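Gripper Trials in Simulation: A Small Gallery

Posted 2018-08-13 by Sofia Marinho

Welcome, and thank you for stopping by! For those who haven't followed along, Conall Egan and I have spent the better part of the summer trying out two-finger grippers in simulation, before anybody spends real money on one. We had three candidate models on the list: the Erkar, which is the wide one with the stubby fingers, the Wallner, which everybody in the lab already had an opinion about, and the Civov, which came to us as a set of drawings and a very friendly email. All of them were mounted on the same simulated arm and driven by the same controller (Jaler, the version from before the menus were rearranged), and all of them were given the same mixed bag of things to go and pick up.

I should say at the start that this page is mostly for looking at. Conall is writing the proper report, with tables, and I promised him I would stay out of his numbers except for the few I can't resist. What I wanted was a place to put a couple of views from the wrist camera, which is the one we kept open on the big monitor all day long and the one I got fondest of. You learn a lot about a gripper from looking over its shoulder. The overview camera makes everything seem easy, with plenty of room on all sides, and then you switch to the wrist and discover how much of your view is taken up by your own hardware.

Long, flat pieces first, because they gave us the most to talk about.
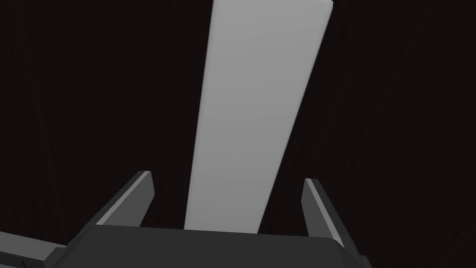 We ran 400 approaches in all, and I would guess that half of our arguments were over what counts as a good one. Conall likes the fingers centered to within a hair before they begin to close. I am more forgiving and will happily let the closing motion do some of the centering, provided the piece is light and doesn't mind being nudged along. In the end we scored it both ways, his and mine, and the two columns disagreed on 19 of the approaches. Every one of those had a flat part in it, and we went back over them together with a pot of coffee and a fair amount of sighing. Conall won more of them than I did, and I have told him so, and now it's in writing too.

The other thing the flat parts taught us is that opening width matters less than I had thought going in. I had been pushing for the widest opening we could get, on the theory that room to spare forgives a sloppy approach. It does, a little! But a wide opening also means a longer travel before both fingers touch, and if one side arrives well ahead of the other you've pushed your part sideways before you've gripped anything. We settled on seven different opening settings for the comparison, and the ones in the middle did nicely for most of the bag.

On to camera placement, then, which started out as a side question and grew.
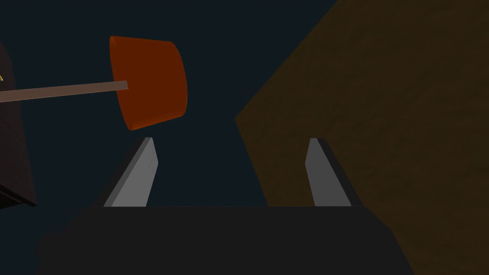 Moving the wrist camera was Conall's idea, and I grumbled about it because it meant redoing the mount and rerunning the calibration, and I had only just gotten the first one to behave. He wanted to know how early in an approach we could make up our minds about where to put the fingers. So we began stopping the arm at odd moments and asking each other what we would do next from that view alone. With the fingers wide open and nothing between them, and the orange piece shaped like a lampshade sitting up past the left fingertip, I would say shift left and go farther before turning the wrist at all. Conall would turn first. We each wrote our answer on a slip of paper so that neither could be swayed by the other, and I still have the slips in a drawer, 142 of them, rubber-banded together by camera position.

Low light was part of this round as well. We turned the lamps in the simulator well down, partly to see what the detector would make of dark things on dark backgrounds and partly, I admit, because I was curious. I'd like to do a longer set on lighting alone, with the same poses repeated at each level, and I have started a list of the ones worth repeating.

We'll be back at it in September with the soft fingertip pads, which Conall has been modeling in the evenings and which I'm told are nearly ready. If you have tried pads on any of these three, or if you've found a wrist mount position you swear by, do write to us. We read everything, and one of us will answer (probably me, and probably at length).

Sofia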